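七号机

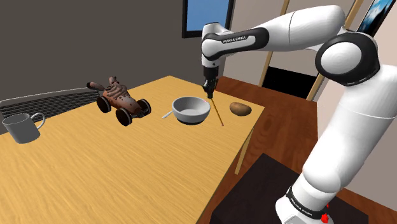
十月里，塞维奇支线只剩下一趟客车，早上六点二十从山下开上来，十点多再放空回去。线路全长不长，坡却陡，老式的大机车上不来，上来了也要压坏桥，所以这条线一直用轻型机车，锅炉比别处的短一截，轴重也轻。多明戈斯镇的机务段里原先有九台，后来剩两台，一台在跑，一台在库里。雷蒙德·莫兰在段里管修理，她的办公室从前是检票员休息室，墙上还钉着帽钩。她那天把七号机的检修单铺在桌上，从头念给诺埃米听。诺埃米刚来三个星期，一边听一边点头。莫兰念到烟管那一行停了下来，问她听没听。诺埃米说听了，烟管要换。

“换多少？”

“四十三根。”

“对。”莫兰说，“四十三根，再加前管板上的两处裂纹。拿上手套，我们去库里。”

七号机停在二股道，煤水车已经摘开，推到了墙边。烟箱门敞着，地上铺了一层旧帆布。西里洛·阿雷利亚诺坐在缓冲梁上吃面包，看见她们进来，也没站起来。他开了三十一年车，其中大半时间开的就是这台。按规定他去年就该退了，但是支线上没有别人肯每天四点起床生火。

“过热管你看了没有？”他问莫兰。

“看了。”

“弯头那儿薄得像纸。”

“没那么薄。我量过。”

“你量的是外头。”

莫兰没有接话。她把灯递给诺埃米，让她钻进烟箱里去，把编号一根一根报出来。烟箱里全是灰，诺埃米蹲着，膝盖顶在门框上，报一个号，莫兰在单子上画一个勾。报到下面几排的时候，她的声音闷得听不清，阿雷利亚诺就替她再喊一遍。他喊的号有两次是错的，莫兰都改了过来。

中午，埃尔维娅·包蒂斯塔从线路公司来。她开一辆灰色的小车，停在转车盘旁边，鞋上套着塑料袋，因为前一天下过雨。她带来的是胡布曼厂的报价。胡布曼厂在平原上，离这里一天的路程，是附近唯一还肯做这种短锅炉的地方。

“换管他们可以做，”她说，“管板他们要把锅炉整个吊走才肯做。”

“吊走要多久？”

“他们说开春。”

“那就是夏天。”阿雷利亚诺说。

包蒂斯塔把报价单交给莫兰。公司的意思写在最后一页，只有两行：七号机如果不能在十二月一日前恢复运行，冬季客车改由公共汽车代替，线路封存，来年再议。

莫兰看完，把纸折起来，放进工作服胸前的口袋。

“来年再议，”她说，“十二号桥那边也是这么写的。”

十二号桥在支线的上段，桥那头还有一个叫皮托的村子。八年前桥墩出了问题，公司说来年再议，后来铁轨就拆了。包蒂斯塔知道这件事，那份文件就是她打印的。她站了一会儿，说她月底再来，然后回到车里把塑料袋从鞋上取下来。

下午他们开始拆管。管子在锅炉里待了太久，两头都胀死了，要先用錾子把翻边剔掉，再从烟箱这头往外拉。第一根用了将近一个小时，第二根四十分钟。阿雷利亚诺在火箱里剔，莫兰在前面拉，诺埃米把拉出来的管子抬到墙边，按号码排好。管子上结着水垢，又白又硬，一碰就掉下来一片。天黑之前他们拆了五根。

这样干了十来天。早上阿雷利亚诺要先去跑客车，跑的是三号机，他回来时差不多十一点，吃过饭就钻进火箱。客车上的人越来越少，有一天只有达亚娜·奥罗斯科一个。她在山上的小学教书，一个星期要上去五趟，每次都坐靠炉子的位子批作业。她问阿雷利亚诺，冬天是不是真要改汽车。

“您听谁说的？”

“车站贴出来了。”

阿雷利亚诺下车去看。布告贴在候车室的玻璃里面，写得和报价单后面的那两行差不多，只是多了一句感谢各位乘客的话。他看完上车，晚开了四分钟。

那天他进库以后没有吃饭。他对莫兰说，管板上的裂纹可以不吊锅炉就修，打磨到底，钻止裂孔，从里面补焊，再从外面加一块垫板。从前在齐瓦赫段他们就这样修过，那台车后来又跑了六年。

“齐瓦赫那次是谁签的字？”莫兰问。

“段长。”

“段长后来呢？”

“退休了。好好地退的。”

莫兰把手上的油擦掉，回了办公室。她在旧柜子里翻了一个下午，找出七号机的锅炉履历簿，硬壳，背脊用胶布粘过。最早的几页是钢笔写的，锅炉编号1,214，出厂时的加热面积、安全阀压力，都记得清楚。中间有一页记着过热管改短，原因一栏空着。往后翻，倒数第三页上有一行很小的字：前管板左下，裂纹一处，就地焊补，水压合格。日期是十九年前，签字的是她父亲。

她看了几遍，把簿子拿到库里给阿雷利亚诺看。

“你知道这个？”

“焊的时候我给他打的灯。”阿雷利亚诺说。

“怎么不早说？”

“我说了你就得签。你自己翻出来的，签不签你自己看。”

裂纹一共两处，左下那一处就在旧焊缝的边上。诺埃米把灯凑过去，照出来一道弯弯的黑线，比指甲长不了多少。莫兰用手指摸了摸，又去摸右边那一处。

“锅炉检验员什么时候来？”她问。

“十一月底。”诺埃米说，“和包蒂斯塔女士一道。”

“写信给他，说我们就地修，请他焊之前先来看一次，焊完再看一次。履历簿这一页抄上去，连签字一起抄。”

“费用呢？公司要问的。”

莫兰算了算。新管子的钱已经批了，剩下焊条、垫板和检验员的两趟路费，合起来大约900。胡布曼厂的报价是它的好多倍，里面光吊运就要2,000。

“写九百。”她说，“就说从我这边的修理费里出。”

诺埃米回办公室写信。她写得慢，写坏了两张纸。外面阿雷利亚诺又进了火箱，錾子敲在管子上，敲几下，停一停。写到锅炉编号的时候她不放心，拿着灯又去库里核对了一遍铭牌，数字没有错。莫兰叫住她，让她顺便把第二十九号管子抬到墙边去。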